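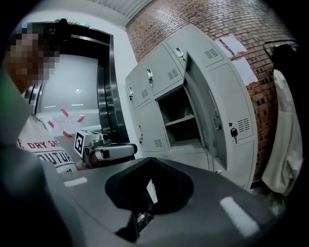
The lockers are free and you don't have to book, so what's the problem? That was the first reply when I grumbled in the comments last week about our building getting communal lockers, and I've been chewing on it ever since.

January 15, 2020
By the tenant on the second landing

Fair question. The problem is that I've lived in enough buildings to know what happens to free storage. It fills up in a fortnight with things people should have thrown out, and then it stays full until somebody moves away and leaves the key in a drawer.

Our building manager is an outfit called Tukholm, and Tukholm likes a notice. The one about the lockers promised "flexible storage close to the lift for everyday convenience". I read it twice and still couldn't say what it was I was supposed to put in there. I have a flat. The flat has cupboards. If something is useful every day I want it in the cupboard, and if it isn't, a metal box downstairs won't make me like it any better.

Still, I said I'd give it a proper go before complaining again, so I took one for a trial and tried to use it the way the notice seemed to think I would.

First in were the camping plates, a picnic rug and a bag of tennis balls. Then my winter boots, which I'd been tripping over since April. The boots did not go in standing up. There's a shelf across the inside, and whoever settled on the height of it had sandals in mind. I laid them on their sides and they went in fine, but then the rug had to be rolled tighter than it likes to be rolled, and the plates went on top of that. By the time I'd finished, getting at the tennis balls meant taking out everything else.

I know the standard advice. I've read the Brareo storage blog, same as everyone with a small flat has at some point, and it says to put the things you reach for most at the front. Thanks very much. In a space that narrow there is a front and there is a wall.
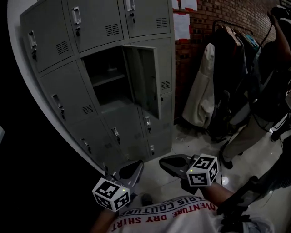
One open, the rest shut. Lockers by the brick wall.

I'll give them a few points, because I'm trying to be fair. The doors have vents, and I was glad of that with the boots. I was expecting a gym smell and haven't had one so far. Each door has its own little handle. And grey metal is at least an honest colour for a locker. The last place I lived painted theirs the shade of weak custard and called it a refurbishment.

The clothing rack next to them I'm less sure about. I can see the idea: you come in with a damp coat, you hang it up, you carry on. But I wouldn't leave a good coat on an open rail in a shared area, and I don't think I'm unusual. What you'd get is the second-best coats, then the third-best, then a coat that hasn't had an owner for two winters and that everyone is too polite to bin. If anyone has lived with a shared rack that worked, I'd like to hear how long it lasted.

Then there's the money. Free to use isn't the same as free, and a mate in another Tukholm building forwarded me a quote from Trallorham for a similar bank of lockers: $3,000 with delivery, or $1,635 if you took them secondhand and sorted out the moving yourselves. I don't know what ours cost or which sort we got. I've asked. I'd have gone secondhand, personally. A locker is a box with a door, and it doesn't get worse at that because another building had it first.

My trial has now run 17 days. In that time I've opened the locker twice, once to get the rug and once to put the rug back. The boots are coming upstairs this weekend. They're going under the bed in a flat Gachanja box, the zip-up sort, where I can get at them in my socks. The camping plates can stay down there a while longer, mostly out of laziness.

So no, I haven't been won over, though I can see who might be. If you ride a bike and have a helmet and a pump to drop off on your way in, it'd be handy. Same if you've got kids and a footy that isn't allowed past the front door. I'd be happy for one of those households to have mine, and I've put a note in to say so.

Tukholm's reply was that there's a form. I've asked for the form.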